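**Putomik handheld grippers: upkeep report, 26 Oct 2025**

Both grippers in the Tululwood pair are working. I put that first because the last report opened with the word "regrettably," and I gather it was noticed.

The pair is kept for table work, which mostly means dishes. 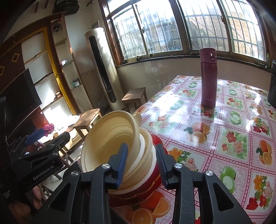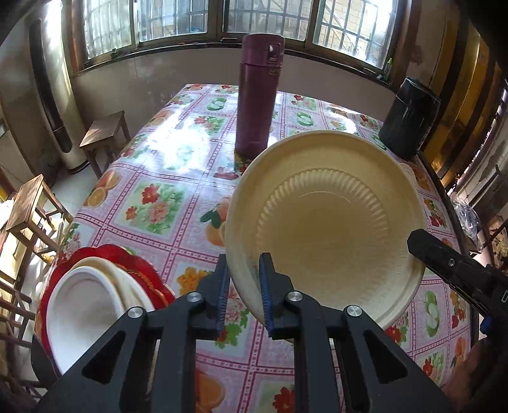
Most of the upkeep money went into parts smaller than a fingernail. The pivots had developed a wobble by March, and we replaced every pin on both tools. The Irkeck pins cost $88 for the set and fit. The cheaper ones we bought first did not, and now live in a jar.

Finger pads are the other regular expense. Ribbed pads collect grease between the ribs and then treat a plate as a suggestion. We wash them with dish soap after each session, let them dry overnight, and swap them at 300 hours. The Morin manual says 2000, a number I would like to meet in person.

Jaw alignment is checked before every session: close the jaws on a sheet of paper, tug, reopen, repeat on the other tool. If the paper slides out, the linkage screws get a quarter turn and we try again. It takes less time than filling in the form that says we did it.

Of the $2000 upkeep grant, the unspent part is set aside for spare linkages. We have one left arm on the shelf and no right arms. An order is in, and the supplier has twice confirmed that we want a left.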